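## About us

Hello, and thanks for stopping by! I'm Flor Huaranga and I run Larkitz, a little hire shop for weddings, christenings and big birthdays (we did a 78th last spring and I still think it was our best party).

I started in May with one van, my aunt's cake stands and 30 tablecloths that I ironed myself, badly. Before that I was in the office at a carpet firm and spent my lunch hours doing other people's table plans. My cousin Socorro Villca joined when the ironing got silly, and she now looks after all the linen and most of the phone calls. If you ring and someone calls you "my love" in the first ten seconds, you've got Socorro.

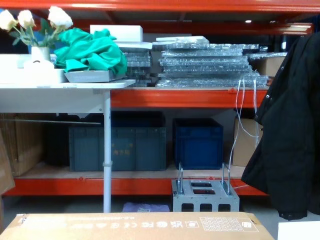
*Cream-white roses in one of our small white vases. They're artificial, so they'll last the whole weekend.*

We hire out china, glasses, linen, vases and flowers, and we'll deliver anywhere within 70 miles. Jairo Taipe does the driving and the setting up, and he's very good at village halls with awkward stairs. You don't need to wash anything before we collect, just scrape the plates and pop them back in the crates.

No order is too small. If you want six teacups for your nan, ask! Chairs we don't do, sorry, but we can give you the number of a nice firm called Skonberg who do.

Prices were last updated November 2017.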